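The Toy Library at the End of the Bus Line

Kalliopi Golob keeps the returns ledger in pencil. Families get three weeks with a toy, and if something comes back with a part missing, she writes the part down and waits. Most of them turn up, usually under a car seat.

The Faramstead toy library has been lending since a January eleven years ago, when it opened with 40 items in a former shoe store. It now has 297. Membership costs 50 dollars a year, and families who can't pay that are charged what they can manage.

Golob trained as a bookkeeper. She took over the library after her second child was born and she noticed how fast the toys at home went quiet. "He'd love something for a month," she says. "Then it lived in the closet for a year until I gave it away."

The steady borrowers are parents of children between one and four. They ask for ride-on toys in spring, puzzles in winter, and sorting toys all year.
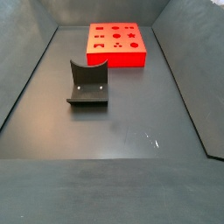 A red shape sorter with nine cutouts in its top.

Mirjam Gruber, a preschool teacher who helps choose new stock, likes toys that a child can get wrong many times without an adult stepping in. She tells parents to sit on their hands. A two-year-old may push the same piece at the same hole for ten minutes, and she considers that time well spent.

She is less fond of anything with batteries. The library has a few such toys, and they are popular, but they come back broken more often than the rest. Urs Lüthi repairs what he can on Tuesday evenings. He has fixed a talking farm four times and would be happy to see it retired.
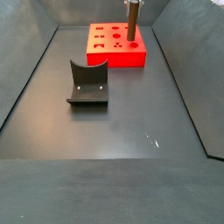
Cleaning takes more hours than lending does. Every toy is washed when it comes in, dried overnight and checked against its card before it goes back on the shelf. Cloth items go home with Golob in a laundry bag. Puzzles are put together on the front counter to make sure they are complete, and members waiting in line tend to join in.

The lease is up next year, and the rent will rise. Golob has looked at a smaller space on Moreira Street, two doors from the bus stop. It has no back room, so the ride-on toys would have to be stored somewhere else. Members will meet to talk it over on Tue 16 June, at six, in the library. Children are welcome, and the shelves will be open for borrowing as usual.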